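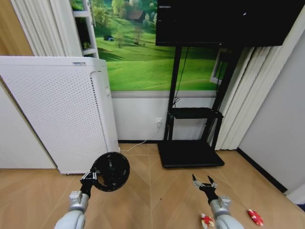

Domestic Interiors Group, Department of Housing Studies, Rokavstead

3.2 The room and its floor

The second room in our study is a living space with a light wooden floor, laid in a herringbone or chevron pattern. In such rooms the floor is often used as a place to put things down for a short time. A tall white air purifier stands at the left side, and two small red-and-white objects lie on the floor at the right. We coded them as "small item, type unclear", following the rule of Lombardi for toys and packaging.

In total we coded 406 items in the Gasari and Pisharody homes. Large appliances that stand on the floor were coded separately from loose items – an air purifier is seldom moved during tidying, but it decides where the free floor begins.

The other part of the room is bounded by softer and more open elements (Figure 4). We recorded a rack as storage only when it stood at a fixed place in all visits. Curtains were not coded as storage, although two residents told us that they keep things behind them. 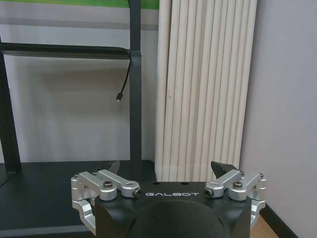 Figure 4. Black metal rack (left), with curtain and wall (right).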